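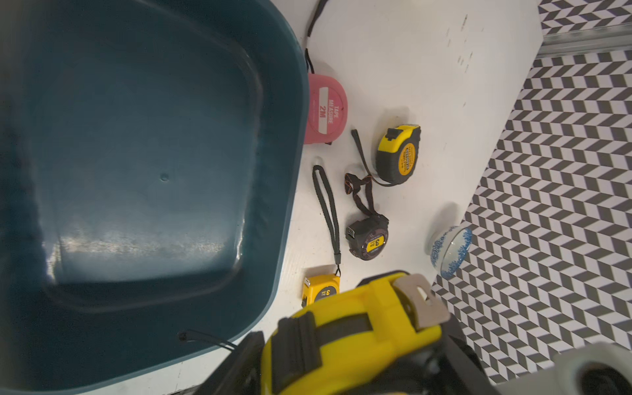

Bridberg, 17/06/2019. Mireck, a supplier of hand tools and storage to school workshops and adult training centers, today announced a revised issue procedure for pocket tape measures, together with a new kit format sold under the name Lirkine. The procedure replaces the practice of keeping all tapes of one length in a shared drawer. Tapes are now sorted on a white tabletop beside an open plastic bin, where differences in case color, label and strap can be read before the tapes are stored. A pink tape printed "TAPE MEASURE 2M" and a small yellow one marked "3m" are easily told apart in this way, and the wrist straps remain accessible during sorting.

The revision follows an internal review of tape measures returned from training sites. The review covered 447 tapes from 32 sites. Returned tapes were examined for hook wear, blade damage, lock function, legibility of the length marking, and condition of the strap or lanyard. The most common reason for rejection was a bent or loosened end hook. The second was a blade creased within the first section, generally the result of uncontrolled rewinding.

"Most of the tapes that came back to us could have stayed in service if they had been checked at the table," said Bontu Derese, product manager for measuring tools at Mireck. "The hook takes the impact every time the blade is released from full length. A short check at the end of a session finds the problem while the tape is still accurate."

Under the new procedure, each tape is removed from the bin and placed on a clear, light-colored surface with its label facing up. Straps are laid out away from the case so that they do not wrap around neighboring tapes. The blade is then extended to its full marked length, locked where a lock is fitted, and inspected along both edges. The hook is moved by hand to confirm that it slides by its own thickness and no further. This movement is part of the design and should not be removed by tightening or bending the rivets.

The blade is returned under control, with one hand on the case and the other guiding the blade. Tapes that pass are placed in the bin with the straps folded flat against the case. Tapes that fail are tagged and kept separately. Mireck advises against lubricating the blade with general-purpose oil, which holds dust and transfers to the return spring. A dry cloth is sufficient in most cases. Blades used on wet plaster or mortar should be wiped with a damp cloth and dried before rewinding.

Lirkine kits are supplied in two formats. The bench format contains tapes with a marked length of 2 m and is intended for furniture making, sewing rooms and general classroom use. The site format contains tapes of 3 m and is intended for interior fitting. Both formats include an open storage bin, a set of blank tags and a printed inspection card. The bin is made without internal dividers. In trials, dividers slowed the return of tapes at the end of a session and were often taken out by the users.

Case colors within a kit are deliberately mixed. Each color is assigned to a bench or work group and recorded on the inspection card, so that a damaged tape can be traced to the group that last used it. Sites that already own tapes of several makes can use the same card without buying new stock. The card has columns for case color, marked length, strap condition, hook movement and date of the last check.

Accuracy is checked against a steel reference rule, which is not included in the kit. A tape that differs visibly from the rule at any marked point should be withdrawn from measuring work. It may be kept for demonstration if it is tagged accordingly.

Kits will be available from July through Spahić, which handles distribution for Mireck in the training sector. Replacement straps, tags and cards can be ordered separately. Existing customers will receive the inspection card with their next delivery at no charge.

Press contact: Bontu Derese, Measuring Tools, Mireck, Bridberg.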